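Prellero opens orders for hand-held gripper kit

10 October 2022

Prellero has opened orders for Painemal, a kit of two hand-held grippers that lets a person record handling tasks for later use in training robot arms. The company said the first kits will go out to buyers this month, after a trial that began in June with 61 users at offices, workshops and two colleges.

The kit is aimed at small teams that want to teach a robot arm a job but do not have an arm free for the teaching. The user holds one gripper in each hand and does the job at a normal desk or bench. Each gripper carries printed square markers, and the supplied software, called Forik, uses them to work out where the hands are and how they move.

"People have been doing this with parts they printed themselves, and some of those are very good," said Lowri Bowen, product manager at Prellero. "What we heard again and again was that the second pair never matched the first. You want the tenth pair to behave like the first pair."

The grippers have soft fingers with a textured inner face, set in a V shape. Bowen said the shape was chosen after tests with cloth, cable and small packaging, which were the three kinds of item trial users asked for most. The fingers can be swapped without tools, and a spare set is in the box. 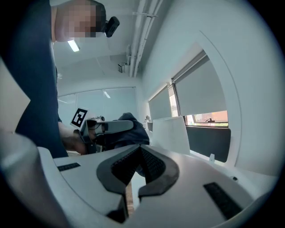
The soft fingers of one gripper, foreground, with the second gripper held beyond them.

Painemal comes in a single hard case. Inside are the two grippers, the spare fingers, a charger, a calibration board and a printed guide. A one-year license for Forik is included. After the first year the license has to be renewed, but recordings already made stay with the customer and can be opened in other software. Prellero said it does not keep copies of recordings unless a customer asks for help with a file and sends it in.

Setup took most trial users a single morning, according to the company. The longest step is calibration, in which the user moves each gripper slowly over the board while the software checks that the markers can be read. The step has to be repeated if a marker card is replaced or knocked out of place.

Analyn Estrella, who runs training at Grirnow, a packing and returns firm that took part in the trial, said her team used the kit mainly for folding and sorting garments. Staff made 116 usable recordings in the first session, she said, and threw out a fair number of others.

"The first ones were bad because everyone went too fast," Estrella said. "You have to work at the speed you want the robot to work. Once people got that, it was a fairly ordinary job. They could do it at a desk and talk to each other."

She said the team's main complaint was weight. Holding both grippers out in front for long stretches was tiring, and Grirnow now limits each turn and has people change over. Prellero said it has since moved the battery closer to the wrist, and that the kits going on sale have the new layout.

A second complaint was about cloth. Thin fabric can fold over the tip of the gripper and cover part of the finger, and a few users found it slow to let go of. Bowen said a narrower finger is being tested but will not be in the first kits.

Cloth is still one of the harder materials for robot arms in general, said Aurelia Hofstetter, an engineer who advises firms on automation and was not involved in making the kit. She tried Painemal for two days at Prellero's invitation.

"A box is the same box every time you pick it up, and a shirt is a different shape every time," Hofstetter said. "So you need a lot of recordings, and you need them from real rooms with real clutter. A hand-held kit is a sensible way to get them. I would still want to see how the fingers look after six months."

She also said buyers should think about lighting before they start. Strong sun across a desk can make the markers harder for the software to read, and in her tests she got steadier results with the blinds partly down.
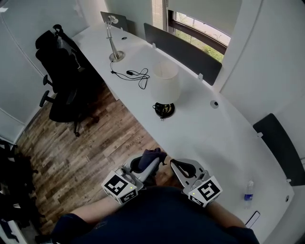 Both grippers held out beside a desk, the left one holding a piece of dark cloth.

The kit does not include a robot arm. Forik can export recordings in common formats, and Prellero lists the arms it has checked on its support pages. Customers with other arms can ask for a check, which the company said takes up to 3 weeks. There is no charge for the first one.

Osian Prydderch, who leads software at Prellero, said an update planned for next year will let two people record at the same desk with four grippers. At present the software can follow only one pair at a time - a second pair in view is ignored. The update will be free to anyone with a current license.

Prellero is also offering a rental plan for schools and colleges, with a minimum term of one month. Delyth Price, who handles education sales, said over 20 colleges had asked for details and that rental kits will be sent out in order of request. A half-day training session can be added to a rental or a purchase, either in person or by video call.

Orders are being taken through the company's website. Kits carry a two-year warranty on the gripper bodies. Fingers and marker cards are treated as wear parts and are not covered, and replacements can be ordered singly or in packs.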